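**Eggs keep cracking when I boil them, and the shells won't come off. What am I doing wrong?**

Asked by Rafsan Siddiqui · viewed 952 times · 3 answers

Sorry if this has been done before, I did search but most of it was about poaching.

I do a batch of boiled eggs for packed lunches. Straight from the fridge into boiling water, 12 minutes, then drain and leave in the pan. At least two split every time and I get that white foamy stuff all through the water. The ones that don't split are a nightmare to peel, half the white comes off with the shell and they look like the moon.

Things I've tried:

- salt in the water (no difference)
- vinegar (kitchen stank, no difference)
- starting from cold (fewer cracks, peeling even worse)
- older eggs, a week or so past when I bought them

Gas hob, fairly thin pan if that matters. Would like them properly hard but without the grey ring. Also how long do they really keep? My mother in law says two days and I've been eating them on day five.

Edit: medium eggs, mostly from Begum's on the corner, sometimes from a bloke at the allotments and those are REALLY fresh.

---

### Answer from Nighat Tanoli (marked as helpful by the asker)

The allotment ones are your peeling problem, or half of it. Very fresh eggs cling to the shell. Keep those for frying and boil the shop ones.

Cracking is mostly them banging about. Rolling boil + thin pan = eggs bouncing off the bottom. I did school lunches for 7 years in Drillunholm and we'd do 200 at a go on sports day, hardly lost any, and all we did was turn the heat down once they were in. No vinegar, no pricking.

What I do at home:

1. Get them out of the fridge while the water heats. Ten minutes on the side is plenty.
2. Look them over. Any hairline crack, put it aside for scrambling today, don't boil it. Run a thumb round if the light's bad.
3. Water deep enough to cover by a couple of centimetres. Bring to the boil, then turn it down so its just moving.
4. Lower in with a slotted spoon, one at a time. Dropping them in from a height is asking for it.
5. Time it from when the last one goes in. Medium eggs, nine and a half minutes for set but still a good yellow, eleven for really hard. Twelve and then sitting in the hot pan is where your grey ring comes from.
6. Straight into very cold water, ice if you've got it. Change the water once when it goes warm. Leave at least ten minutes.
7. Tap the fat end, roll it gently on the worktop till it's crazed all over, peel under a running tap starting at the fat end where the air pocket is.

Don't pack the pan - single layer. If you're doing loads, do two lots.

On keeping, shells on and in the fridge, I'd go to five days, maybe a week at a push. Peeled, eat them next day. And get them in the fridge within a couple of hours of cooking.

> **Rafsan Siddiqui:** thank you, did six this morning your way and none split!! one still peeled badly but that was an allotment one I think. will get a thicker pan at some point

> **Nighat Tanoli:** Thicker pan will help with the catching and banging, yes. No need to spend much.

---

### Answer from Kasun Dissanayake

steam them. seriously. inch of water, steamer basket, lid on, 12 mins for medium. they don't move so they don't crack, and the peel comes off in about two bits, even with fresh ones. my brother Shafiq swears by his Burov egg cooker thing but its one more gadget in the cupboard and does the same job

also salt does nothing for peeling. my nan would disagree

---

### Answer from Eero Ojala

Agree with most of the above. Bit about storing them before you cook, as that matters too and everyone skips it:

- Keep them in the carton. The racks in fridge doors get warm and get slammed.
- Pointed end down.

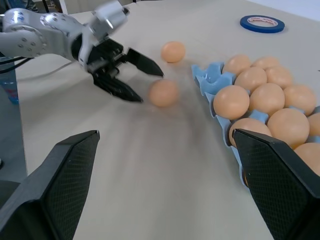
- Away from onions, fish, strong cheese. Shells let smells through.
- Don't wash them before storing. If one's mucky wipe it with something dry.
- Pencil a B on the boiled ones if they go back in the same box. Spinning works to tell them apart aswell, a boiled one spins clean and a raw one wobbles.

Float test for old ones: glass of cold water, sinks flat = fresh, stands on end = use soon but great for boiling, floats = bin.

No idea about thin pans on gas, mine's electric.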